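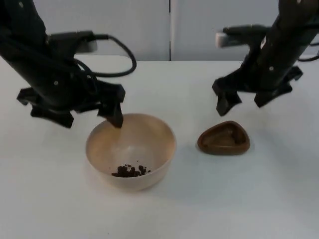
Clarville, 25 Jul 2023

Speaker notes: Perforation and paper on the Skernholm local issues
Talk to the stamp society, evening meeting. Speaker: Evaristo Cocco

Start once the handouts are round. Members should have the two-page checklist and a gauge. Lend the spare gauge to the front row.

1. Scope

Local carriage labels only. No postal stationery, no revenues. The Skernholm labels paid the boat fee from the island to the mainland post office and had no validity past the quay. A normal stamp was needed as well, on the front. The local goes on the back of the cover in most cases. Mention that covers with the local on the front are scarcer but should not be priced as rarities.

The checklist follows Sarmīte Sproģis's numbering. The older dealer numbers are in the right-hand column for anyone whose album still uses them.

2. Printings

There are 2 printings of the blue value. The first is on thin wove paper with a clear, slightly yellow gum. The second is on thicker paper, white gum, and the blue is duller. Do not sort by shade alone. Blues on this issue fade in window light and a faded first printing looks very close to a second.

Test in this order: thickness, gum, then shade. Used copies without gum, thickness only.

Pass round stock card A. Ask for it back before moving on.

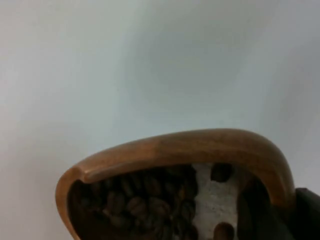 3. Perforation

First printing is line perforated. Look at the corners: the holes do not meet cleanly, and stamp width varies along a row. Second printing is comb perforated, with regular corners and even width.

Measure on the long side. Short-side readings on the line perf vary too much to be useful. Reperforated copies exist, mostly made from imperforate margins of the sheet. Holes too round, teeth too sharp, one side reading different from its opposite.

Question likely from Brunello Carbone on the rouletted copy in the Serra sale. Answer: I have seen the lot photograph only. Not listed until someone examines it in hand.
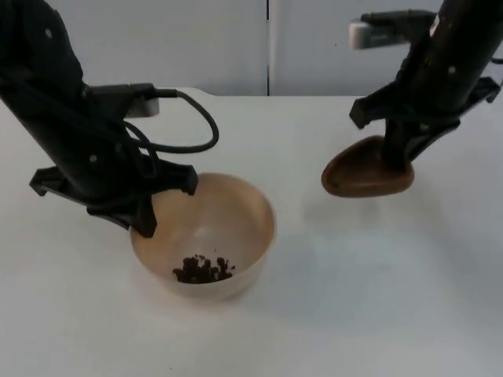

4. Quantities and cancels

The printer's ledger gives 800 sheets for the second printing. No figure survives for the first. The ledger entry is on page 719, for anyone who wants to order a copy from the archive.

Cancels are a boxed name in violet, or pen initials. Black boxed cancels are all late and many are to order. Benedetta D'Amico has the dated covers and will show them after the break.

5. Close

Collect both stock cards. Corrections to the checklist to me in writing by the September meeting.

Related items
Giltstead railway parcel stamps: a first listing
Sveva Cirillo: Mounting covers without hinges
Using a perforation gauge
Auction notes: the Serra sale
Stock cards and how to label them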